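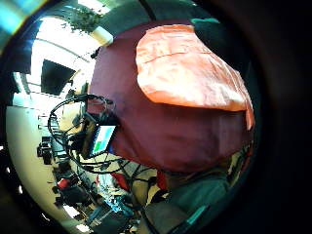 Slide 1. View from the hand-held gripper: maroon fabric, orange cloth on top.

Leave it up while people find seats. Say nothing for a bit.

Then: who wants to tell me what the task is? Wait. Take two or three answers. Folding, sorting and putting away are the usual guesses. I don't think you can tell from one still, and I've been through 431 recordings of this sort for Jedov. Cloth is the worst of it. It bunches, it hides its own edges, and the side of the view goes black right where you'd want to look.

Introduce myself. Defne Dursun, I check recordings before they go into training. I was asked to talk about "scaling up". I'm going to talk about throwing things out.

Slide 2. The claim
Read it aloud, slowly: "Anyone can teach a robot by doing the job themselves with a gripper in the hand."
The Pleltari people put this in their March pitch. Half of it I accept. Anyone can make a recording. Whether it teaches anything is a separate matter and the pitch skipped it.

Slide 3. Back to the first picture, in your heads
Ask them to think about how much of that view was room. There's a hanging plant, a dark screen on the wall, desks, chairs, a great loop of black cable. The learner gets all of that along with the cloth. Does it learn "orange cloth", or does it learn "cloth when there's a plant top left"? I have asked four vendors and had four kinds of shrug.
(If someone says "just crop it": the wide view is the reason for using that lens. Crop it and you lose the edges of the cloth too.)

Slide 4. The Pereyra test
Keep this short, the numbers are small and I don't want them quoted as more than they are.
47 recordings, one room, one person. Trained on the lot. Same room: fine. We moved to the room next door and it managed 2 tries out of nine. The write-up called this "promising transfer". Pause here. I have no idea what they'd have called one out of nine.

Slide 5. What I throw out
- Starts late, with the cloth already gripped.
- Person stops to think and the gripper hovers. The learner copies the hovering.
- Person drops it, swears, picks it up, carries on as if it hadn't happened.
- Same person, same speed, same corner, over and over. Each one is good. Together they're nearly worthless.
Spend longest on the last one. Managers hate it, they've paid for those hours.

Slide 6. "But more data fixes it"
Maybe. I'd like to see it shown with cloth in rooms the thing hasn't met. Grindus have promised to publish theirs. That was in March. I'm still waiting, and I'd be pleased to be wrong.
Don't get drawn into the argument about model size. Last time it ate the whole of question time.

Slide 7. What I'd ask for
Change the room before you change the cloth. Change the person before either, if you can only afford one. Write down the task in plain words at the start of every recording, the way you'd tell a child. Keep the failures, in their own folder, labelled as failures.

Slide 8. Blank
Questions. If it's quiet, put slide 1 back up and ask again what the task is.

Notes last changed July 2019. Check the projector cable before going on, and bring the spare.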